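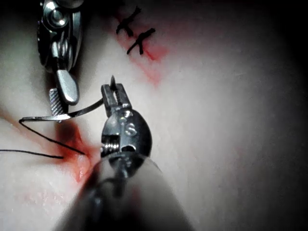 Closing the Skin: A Gallery of Suturing
Stiltow Centre for Surgical Skills, Image Library

This gallery belongs to the Centre's collection on wound closure. It is open to students, teaching staff and members of the public, and may be read alongside the printed course handbook. The collection as a whole holds over 1000 pictures. The gallery deals only with the closing of a straight skin incision by interrupted stitches, in which each stitch is placed, tied and cut separately.

Readers are advised that the gallery shows an open wound and sutured skin at close range.

The needle

Skin needles are usually curved. The curve allows the point to enter on one side of the wound, pass beneath it and rise on the other side with a turning movement of the wrist. A straight needle passed by hand needs more room and is harder to guide at depth.

A modern suture needle normally has no eye. The thread is fixed into the blunt end by the manufacturer, so that needle and thread follow one another through the same track without a doubled strand. The join is the weakest part of the needle and should not be gripped by the jaws.

Teaching at the Centre asks students to hold the needle between its middle and the blunt end while driving it. Held too near the point, it cannot travel far enough to appear on the opposite side. Held too near the thread, it tends to bend or to turn in the jaws. Once the point has come through, it is taken up again from the far side and drawn out along its own curve. The point itself is kept clear of the jaws whenever possible, as a blunted point drags on the skin.

The thread

Black thread is used in the opening picture, where two stitches are already in place along a partly closed incision. A dark thread is easily found against skin, both when stitches are being placed and when they are later taken out.

Threads are chosen by material, thickness and the length of time for which they are expected to hold. Some are absorbed by the body and others must be removed. A single smooth filament passes easily through tissue but keeps a memory of the packet in which it was coiled, and its knots need care. A braided thread is softer to handle and ties more readily, although it draws more heavily on the tissue as it passes.

Length also deserves attention. A very long thread catches on other stitches and is slow to pull through. A very short one leaves too little to tie with. Before the first knot is laid, the short end should be left long enough to be picked up without searching for it. 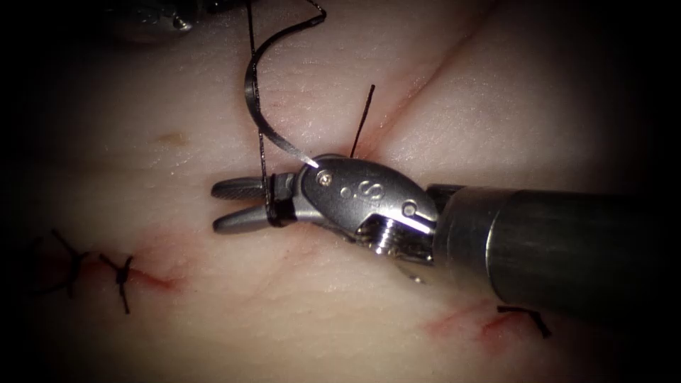
The jaws of the instruments merit the same attention as the needle. A textured gripping face keeps a curved needle from rolling, and the same texture can roughen or weaken a thread if it is held hard. Students are therefore taught to take hold of thread only near its free end, in a part that will be cut away.

Skin is handled lightly. The edge of a wound may be lifted or turned outwards with one instrument while the needle is passed with the other, but it should not be crushed or held for longer than the stitch requires. Marks left by the jaws can be slow to fade, and bruised edges heal less neatly.

In all such work both tips should be kept in view. Where magnification is used, the field is small, and a tip that has left it may be resting on tissue. The instruction given at the Centre is to stop, find both tips and then continue.

Placing the stitch

The needle enters the skin at a right angle and leaves it in the same way. The distance from the edge should match on the two sides, and the depth should match also. If one side is taken more deeply than the other, the edges will sit as a step, which is felt under the finger before it is readily seen.

For a short incision it is common to place the first stitch in the middle and then to divide what remains. For a longer one, many teachers prefer to begin at one end and work steadily along. Either method is accepted in assessment. Students should state which they have chosen before they begin.

Tying

The edges are brought together until they touch, and no further. A stitch that blanches the skin is too tight and should be replaced. Some swelling is to be expected in a fresh wound, and a knot that looks a little easy at first will often be correct by the following day.

Knots are laid flat, with each throw crossing the one before it. They are drawn to one side of the incision, so that they do not lie on the line itself. The ends are then cut, leaving enough to be held when the stitch is removed.

Notes on the collection

The gallery was arranged by Delia Ursu, Keeper of the Image Library, and the text was revised by Dewanti Liew of the teaching staff. Terms follow the Centre's handbook. Where the handbook and the older wall charts in the Dobre Room differ, the handbook should be followed.

Printed copies are held in the Dobre Room in drawers 2 and 3. They may be consulted during library hours but not borrowed. Readers who need a larger print for teaching should apply in writing to the Keeper, giving the title of the gallery and the purpose for which the print is required.

Pictures may be shown without charge in lectures and in unpublished coursework, with the credit "Stiltow Centre for Surgical Skills, Image Library". Use in books, journals or on other websites requires permission. Cropping is allowed, provided that the credit is kept. Colours should not be altered, as the appearance of the wound edges forms part of what is taught.

The text is offered for general education and for use beside supervised training. It is not advice on the care of any particular wound. Anyone concerned about a wound or about stitches already in place should speak to a doctor or nurse.

Page last revised: January 10, 2026

Related galleries: Knots and Throws; Instruments for Fine Work; Removing Stitches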